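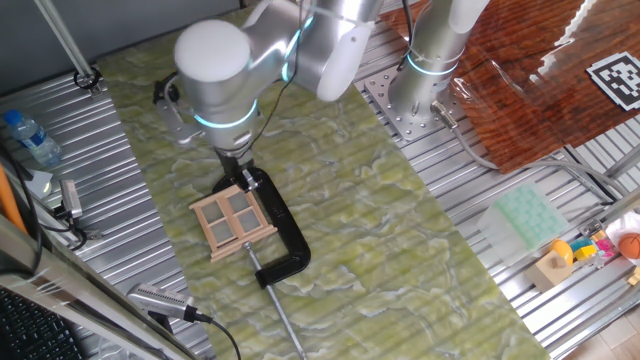 A light-wood miniature window with four panes, resting on a black C-clamp.

Doll's house window

2 comments 300 shares

A doll's house window is a small frame, usually glazed, fitted into the wall of a doll's house, room box or model building. Its practical duties are slight. It keeps out no rain, lets in light that could have come in through the missing front wall, and is seldom opened by anyone. Even so, makers spend more time on windows than on almost any other part of the building, and argue about them more than about all the other parts put together.

Scale

Most modern doll's houses for adult collectors are built at one-twelfth scale, in which an inch stands for a foot. Half that size, one twenty-fourth, is popular with people who have run out of shelf. A real sash window of ordinary height comes down at one-twelfth to something a little taller than a playing card, with glazing bars that ought by rights to be thinner than a matchstick. They rarely are. Wood cut that thin tends to split along the grain, and so most commercial frames have bars that would look like scaffolding poles if the house were full size. Collectors have agreed not to notice.

Older toy houses were less troubled by scale. Many had windows chosen to suit the front of the cupboard they were built into, and a doll standing in the drawing room might find the sill level with her hat.

Types

The fixed window is the simplest. The frame is glued into an opening and stays there, and the bars divide it into panes without any pretence that it moves. Four-pane frames are common on cottages and outbuildings, with larger numbers of panes on houses that want to be thought Georgian.

The working sash slides up and down in grooves at the sides. It has no weights or cords, and depends on friction to stay open. In dry weather it falls shut, and in damp weather it cannot be moved at all.

Casements swing on hinges, which at this size are either real brass hinges with pins like eyelashes or a strip of cloth tape painted to match the frame. The tape generally lasts longer.

Bay and bow windows are sold as complete units and are fitted over a hole that the builder is left to cut. The instructions tend to describe this as a short job.

Glazing

Real glass was used in many early houses and is still preferred by restorers. It is heavy and sharp, and it shows the slight ripple that gives old windows their charm. Later makers turned to mica, celluloid and various clear plastics. Celluloid yellows and curls with age, so a house glazed with it can look as though every room has been occupied by a heavy smoker.

Acrylic sheet is now the usual choice. It arrives under a protective film, which a surprising number of owners never remove, either because they have not seen it or because they prefer the look. Frosted and translucent sheet is sold for bathrooms and is also bought by people who have not finished the room behind.

Printed windows, in which glass, curtains and sometimes a cat are drawn on paper and stuck to the outside wall, belong to the cheaper end of the trade. They have the advantage of never needing to be cleaned, and the cat is well behaved.

Making and fitting

Frames are normally cut from a close-grained wood such as lime or basswood. The strips are cut to length, notched where the bars cross and glued flat over a drawing. A sill is added at the foot, slightly wider than the frame, and this small overhang does more than any other detail to make the thing look like a window and less like a coaster.

Holding the parts together while the glue dries is the chief difficulty. Full-sized clamps will crush a soft frame with very little encouragement, and most handbooks recommend pins, elastic bands, masking tape or a jig with square corners. Small weights are also used. A frame that dries out of square can be corrected by sanding the opening in the wall, a method that everyone condemns and most people have used.

The opening is best cut before the wall is papered. It is usually cut afterwards.

The Flerkdale window

The best-known regional pattern, in the modest sense that these things are known, is the Flerkdale window, a squat frame with a deep sill and a top bar set noticeably higher than the middle. The collector Simin Shokri recorded it on 6 surviving houses, all from the same valley, and suggested that it copied the upper windows of local weavers' cottages. Ehsan Naseri disputed this in a long letter to the hobby newsletter Podivum, pointing out that the cottages had no such windows and that the carpenter may simply have owned a bad ruler. Shokri replied. The correspondence lasted for 2 years and was ended by the editor, who needed the pages for an index.

Naseri's view is now the more widely held, though reproduction Flerkdale windows are still sold under Shokri's description and carefully reproduce the error.

Collections

The museum at Fenthorpe holds a study collection of up to 910 loose windows, the total depending on whether a sash and its frame are counted once or twice. Most came from the estate of Shahram Ghaffari, who bought damaged houses for their windows and gave away the rest. The catalogue, prepared by Nokuthula Rampersad, sorts them by number of panes, with a separate section headed "Uncertain, possibly picture frames". This section is the one most often requested by visitors.

A selection goes on show each April. The windows are displayed in glass cases, and labels ask visitors to look through the outer glass at the inner.

Care

Dust collects in the corners of the panes and is best removed with a soft dry brush. Solvent cleaners cloud acrylic at once and for good. Painted frames should be kept out of strong sunlight, advice which owners of full-sized windows may find familiar and equally hard to follow.

See also

Doll's house staircase
Room box
Nambiar hinge
Wallpaper, miniature (disputes concerning)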